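FOR IMMEDIATE RELEASE

Rulterstead group says its robot learns sandwich building from a lot less practice

RULTERSTEAD, 19th March - The manipulation group at Rulterstead put out first results today for Tostier, a training method for robot arms that have to stack soft, flat, slippery things in the right order. Test task is a toy sandwich. Bread, lettuce, tomato, patty, cheese, picked off a divided tray and put on a plate.

Headline number: 300 demonstrations. The group's older method, Skinner, was trained on 3,000 and finished fewer stacks. Tostier completed 70 percent of full sandwiches in the October trials with no person stepping in.

"We thought the cheese would be the hard bit and it was mostly the lettuce," said Anqi Kong, who led the work. "It folds, it slides, it sticks to a fingertip and comes back up with you. Most of last summer was lettuce."

How it works, short version. The arm learns from 2 kinds of view at once, one from out in the room and one from a small camera down by the gripper. The wide view decides which layer is next. The close view takes over for the last bit of the reach, where a few millimeters matter. Older setups mixed both views the whole way thru and the arm tended to dither.

Wide views first and last, gripper camera in the middle:
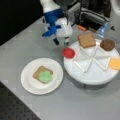
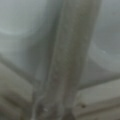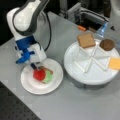 What the close view is good for

Not much, to look at. Close-up frames are blurry and low on detail, and early on the team nearly dropped them. Isla Cruickshank ran the comparison with that camera switched off and the score fell to under half. Most of the misses were placements, a slice set down too far over and the next one sliding off it.

"You look at those frames and think there's nothing there," Cruickshank said. "The policy disagrees."

Limits

Toy food only so far. Same tray, same plate, one arm. Real bread has not been tried and real tomato is some way off. The method also doesn't recover well if a piece gets dropped off the table, it just carries on with the next layer. Lewis Paterson is working on that now and expects to have a fix into testing by the fall.

Who's interested

Flandance, which makes meal assembly lines, has signed on to try Tostier on a packing cell. Terms were not disclosed. "We change menus all the time and can't spend weeks teaching a arm each one," said Alistair Guthrie of Flandance.

Availability

Paper and training code go up together, free for research use. Demonstration data to follow once its been cleaned up. Lab visits for press by arrangement, mornings preferred.

Press contact: Widad Hamdan, Rulterstead press desk

ENDS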